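Tilport Community Boards > Money and Planning > Risks you're actually planning for this year

amuli_tilport
2/21/25
Every January my brother-in-law sends out one of those lists of surprise events that could wreck the markets. This year's had 237 items. I read maybe a third. Does anyone here change what they do with their savings after reading lists like that? I have $700 a month to put away and I'm trying to decide between more cash and more index fund.

Riquelme_S
No. If it's on a list, other people have read it too and the price reflects it. I put in the same amount on the same day every month and skip the forecasts.

hermans.annelies
I disagree with that. A risk can be well known and still priced wrong. Everybody knew rates could go up and plenty of banks got caught anyway. I don't trade on the lists, but I use them to check what would hurt me personally. Last year that got me to move my emergency money out of a bond fund. It had been sitting there because the yield looked nice.
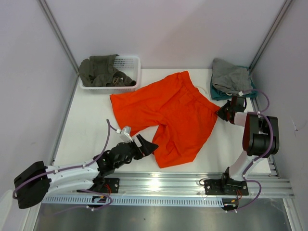 The other thing I look at is my employer. My paycheck, my health insurance and my stock plan all come from Lomus. If they have a bad year I get hit three times. No list is going to have that on it.

ulises_a
Second the employer point. I worked at Stistuter when they cut two plants, and people with all their retirement in company stock had a very rough time.

Riquelme_S
Sure, but that's plain diversification. You don't need a list of strange events to tell you not to hold one stock.

hermans.annelies
Some people do need it. I did.

ydelaunay
Amuli, how many months of expenses do you have in cash? If it's under six I'd fill that first and leave the fund alone for now.

amuli_tilport
Four months. Rent went up in January, so it used to be closer to five.

ydelaunay
Then cash until you get to six.

Riquelme_S
I'd split it. Four months is decent if your job is steady. Sitting out of the market costs you too.

amuli_tilport
Job is steady as far as I know. I'll probably do $500 cash and $200 fund until summer and look at it again then.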